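Staying with Children at the Wurnness Apartments - Frequently Asked Questions

These are the questions that families send us most often before they book. If your question is missing, please write to the office. We answer in English, German and Dutch.

Do young children pay for the stay?
Children under the age of 6 stay free when they sleep in a bed or crib that is already in the apartment. From 6 years old, a child counts as a full guest. The free place must also be entered in the booking, so please give us the age of every child on the day of arrival.

Can we get a crib?
Yes. Cribs cost nothing, but you have to reserve them. We bring the crib with a mattress and a fitted sheet. Blankets for babies we do not provide, and most parents prefer to bring their own. High chairs are in every apartment with two bedrooms.

What do we find in the kitchen?
Plates, glasses, cutlery, pots, a kettle and a dishwasher. There is no microwave in the studios. Sterilizers for bottles can be borrowed at the office if you leave a deposit of 40 euros.

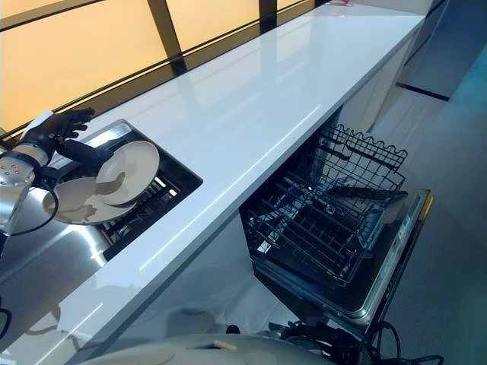 Plates at the kitchen sink

Is there a discount for a longer stay?
From the seventh night the price per night goes down. The discount is calculated by itself when you choose your dates, and you do not need a code. It cannot be combined with the spring offer in April.

How do we come from the airport?
The Prurkeo shuttle goes from the arrivals hall to Tatville and stops at our gate. Please book child seats together with your tickets, as the driver carries only a few of them. If your flight is late, call the shuttle company first and then us. The last bus leaves at 10:30 p.m.

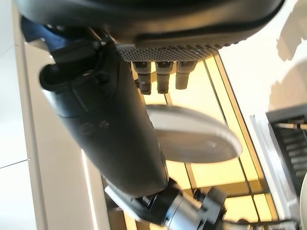 ARRIVAL AND DEPARTURE

When can we check in?
From 4 p.m. If you arrive earlier, you may leave your luggage at the office and use the playground and the showers by the pool. Late arrival is possible - we send you the code for the key box in the afternoon.

What must we do before we leave?
Check-out is until 10 a.m. Final cleaning is included in the price, but we ask every family to leave the kitchen in order. Please do not leave dishes in the sink, and look also into the dishwasher, which is built in under the long white counter. Bring your garbage to the containers behind the parking lot.
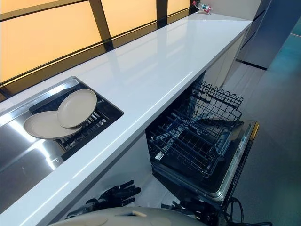
Bicycles and trailers for children can be rented from Van der Linden, next to the bakery. Our guests pay 32 euros per day for one adult bicycle with a trailer, helmets included. In July and August you should reserve before you travel. If you plan a picnic on the way, prepare it in the apartment in the morning: the counter runs long beside the sink, so two people can work there at the same time. Please do not take our plates on the trip.

What happens if something is broken?
Tell us, please. For a glass or a plate we do not charge. For larger damage, your booking includes a protection up to 3000 euros, without any deposit on your card. Damage must be reported before check-out.

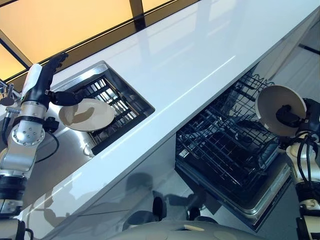
Kitchen counter with sink and rack

Can we cancel if a child gets sick?
With the flexible rate you can cancel free of charge until noon on the day before arrival. With the saver rate we can move your stay to another date one time, if you send us a note from the doctor.

Whom do we contact during our stay?
Uwe Hamann is in the office from 8 a.m. to 6 p.m. In the evening the same telephone number reaches the night desk.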